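Summer science nights are back at Sindby library

9 July 2022

Good news for anyone with bored kids (or, like me, a bored grown-up) in the house - the summer science nights are coming back to Sindby library! I stopped by the front desk this morning and Évan Marchal, who runs the program, told me there will be 8 evenings this time, all of them in August, with room for 29 people at each one.

I went to four of these last time and loved every minute. My favorite was the one on pond water, when my nephew talked about algae all the way home and then wanted a microscope for his birthday (he got one, and now I can't keep a clean jar in the kitchen). 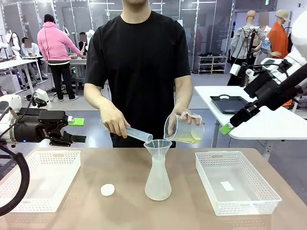

COMMUNITY NEWS

Mixing and pouring with beakers, funnels and flasks is on the list again, along with a soil evening and a talk by Quentin Courtois on how the town gets its drinking water. I asked him if it would be too much for a ten-year-old and he said his own daughter sat through it twice, so I'm taking that as a no.

It's all free, but you do need to sign up at the desk or by phone, and kids under 8 have to bring an adult. The evenings start at half past six - bring a snack if you're the type who gets hungry, as the cafe next door closes early. I've already put my name down for the soil one.

4 comments | 29 shares

Contact us | © 2022 Sindby Community News | Back to top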